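## Section 6: Fitting and looking after the wooden top

Welcome back, and well done for getting this far. If you have followed the earlier sections, your perforated base will be standing square and steady on its legs, and you will be itching to get the wooden top on so that it starts to look like a proper table for blocks and puzzles. It is a pleasant job and a fairly quick one, but please read the whole section through with a cup of tea before you pick up a spanner. Most of the letters we receive at Esatbridge are from people who tightened something too early, and I would like to spare you that.

The Voria top is a board made from long strips of timber joined side by side. No two boards come out alike. Yours may have several dark bands or hardly any, and they may fall anywhere across the width. Have a look at both faces in good light before you decide which one to have uppermost, as you will be looking at it for a long time.

### What you will need

- The wooden top, unwrapped and left in the room overnight
- The packet of bolts and washers marked Eskildsen
- The hex key from the same packet
- A soft brush or an old, clean paintbrush
- A tape measure
- A tin of Filtow board oil and two lint-free cloths
- A folded blanket to rest the top on

> **Note:** Please do let the top sit in the room overnight, flat and out of its wrapping. Timber that has been in a cold van and then comes into a warm house will want to move a little, and it is far better that it does so before it is bolted down.

### Getting the base ready

1. Brush the base from one side to the other, paying attention to the holes. Packing dust gets into them and then works its way up under the board, where it squeaks.

2. Wipe the base with a barely damp cloth and dry it straight away. If you have already been using the base by itself (plenty of people do, I know), move everything off it first, including the little things that roll to the back.

3. Press down on each corner in turn. If you feel any rock at all, go back to Section 2 and adjust the feet. A board bolted to a base that rocks will never lie quite happily, and you will end up blaming the board.

### Setting the top in place

4. Lay the blanket on the floor and rest the top on it, best face upwards. Run your palm lightly along all the edges. They should feel smooth. If you find a rough spot, a few strokes with fine sandpaper, always in the direction of the grain, will see to it.

5. Lift the top on to the base. One person can manage, but two will find it kinder on the back and on the paintwork. Lower it gently and try not to drag it - the edges of the holes can leave fine scratches on the underside.

6. Turn the top so that the strips run from left to right as you stand at the front. Blocks slide more smoothly along the grain than across it, and crumbs sweep off more easily too.

7. Measure from the front edge of the board to the front edge of the base, once at the left and once at the right, and nudge the board until the two match. You should have a margin of base showing at each side as well. We leave this margin on purpose so that you can still use the outer holes for clips and trays.

### Bolting down

8. Drop a bolt and washer into each of the holes in the board and turn them by hand only, just until the thread catches. If a bolt will not catch, shift the board slightly and try again. Please don't force it.

9. Using the hex key, give each bolt a few turns, working from one corner to the one diagonally opposite. Then go round again in the same order. Stop as soon as the board no longer moves when you push it with the flat of your hand.

10. Check that the bolt heads near the two front corners are well seated. These are the ones that sleeves and small fingers will find if they stand proud.

> **Caution:** Do not overtighten. The board is strong, but a bolt that is wound down too hard will crush the timber beneath it and may start a split along the nearest join. Firm is enough.

With the board bolted down, stand back for a moment and look at it from the front and a little above. The front bolt heads should look level with each other, and the strips should run straight across without seeming to wander off towards one corner. If something bothers you now, it will bother you more next week, so slacken the bolts and put it right.

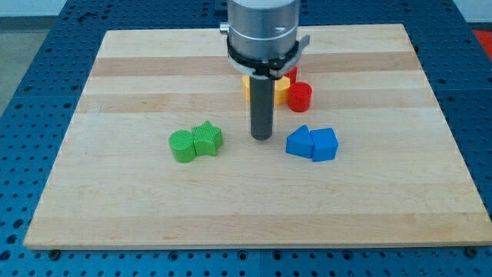

### Oiling the surface

The top leaves our workshop with one light coat of oil, and it will thank you for another before it is put to regular use.

11. Open a window. Shake the tin well and pour a small pool of oil, the size of a coin, on to the first cloth. Never pour it straight on to the board, or it will find its way into the bolt holes.

12. Rub the oil along the strips in long, easy strokes from left to right. The darker strips drink it in more slowly than the pale ones, so do not worry if they look shinier to begin with.

13. Leave it for 20 minutes, then take the second cloth and wipe away everything that has not soaked in. Be thorough. Oil left sitting on the surface goes sticky, and sticky boards collect fluff.

14. Leave the board bare until the following day before you put coloured blocks on it. Painted toys in particular can pick up fresh oil and leave a faint mark behind.

> **Caution:** Oily cloths can heat up and catch fire if left in a heap. Spread them flat outdoors to dry, or soak them in water, before you throw them away.

### Everyday care

Once the board is in use it asks for very little. Brush it down when you have finished for the day, and wipe up spills as soon as you see them, particularly paint water and blackcurrant squash. A slightly damp cloth is fine so long as you dry the wood afterwards. Please keep scouring pads and bleach well away from it.

Small dents are part of a working board's life. If one annoys you, lay a damp cloth over it for a few minutes and let the fibres swell. It will often come up by itself, and if it does not, a little oil will make it less noticeable.

Check the bolts every 6 months. I like to do mine in February, when the heating has been on for a good while and the timber has dried and shrunk a touch. You may find that a bolt takes a small extra turn. If it takes a great deal more than that, remove it and look at the washer before you carry on.

Spare bolts, washers and tins of oil can be ordered from the Esatbridge workshop. Write to Petro Koval at the address on the back cover, and do mention which size of top you have, as the longer boards use a longer bolt.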